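Courses > Everyday Robotics > Handouts > Unit 4: Chores

Unit 4 notes: Can it make the coffee yet?
Savita Jaiswal, February
14 comments | 20 shares

Okay, so last time we finished on dishwashers, and I promised I'd get to arms. A dishwasher does one chore very well because somebody built a box around the chore. You do the loading, you do the scraping, and the box does the rest. An arm on a table doesn't get a box. It gets your spoon and your cup and your lid, wherever they happen to be, and that's why I get so worked up about spoons (sorry in advance to anyone who had me for the fall section!).

The chore for this unit is scooping coffee beans and putting them in a mug. Write down how you'd do it yourself before you read any further. Most people write one line. Then I ask how deep the spoon goes in, and what tells you it's full, and when you start to level it out, and the page fills up pretty fast.

Spoon, beans, red mug:

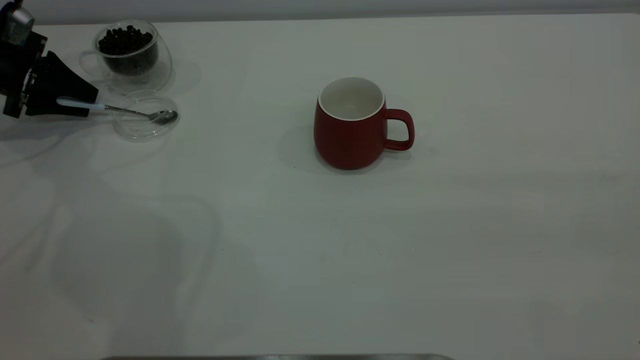
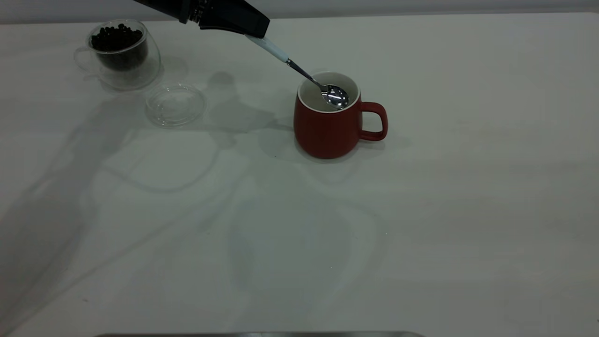
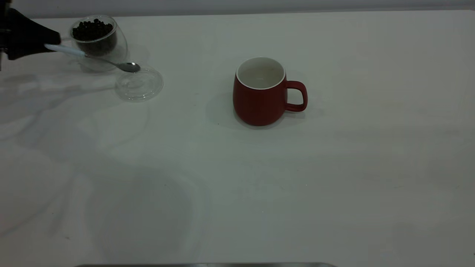
Beans are a funny material to work with. They aren't a liquid, so they won't settle flat for you, and they aren't a single object you can pinch and be done with. Push a spoon in at a shallow angle and the pile just slides away from it. Push in steep and you jam. Your wrist sorts this out without telling you, mostly by feel, and feel is the thing most arms have very little of.

Then there's glass. Cameras that measure depth often have a bad time with anything clear, and kitchens are full of clear things. Neelam Chauhan's reading for this week (the short one, please do it) has a nice section on this, and her point is that a lot of demos quietly switch to colored plastic. Keep an eye out for that when you watch videos at home.

So, can they do chores yet? My answer is "some, on a good day, in one kitchen." Let me give you the numbers from our own exercise. The Fliselo group ran 3000 scoops over the term, and we called a scoop good if at least one bean went in the mug and none went on the table. 2694 were good. That sounds terrific until you work out what it means for breakfast. If it takes five scoops to make a cup, you'll be picking beans up off the counter on a lot of mornings. Do that sum yourselves, and assume each scoop is independent (then tell me why it probably isn't).

Barnabás Kelemen asked in class whether a shop floor is easier, and I think yes, a lot easier. On a shop floor you can bolt things down. You can pick the spoon! You can buy the same mug twenty times over and paint a circle where it goes. At home the mug is in the sink, or it's your sister's and it has a chip in it.

For next time:

Read chapter 3 of Mittal, skip the math in the second half.
Time yourself doing one small chore, then do it again with oven mitts on. Note what got slower.
Bring a chore you think a machine will never manage. Archana Chauhan's group had "folding a fitted sheet" last year so that one's taken.

Slides go up on Nurnico at 4 p.m. If the link asks for a password, it's the same one as Unit 3.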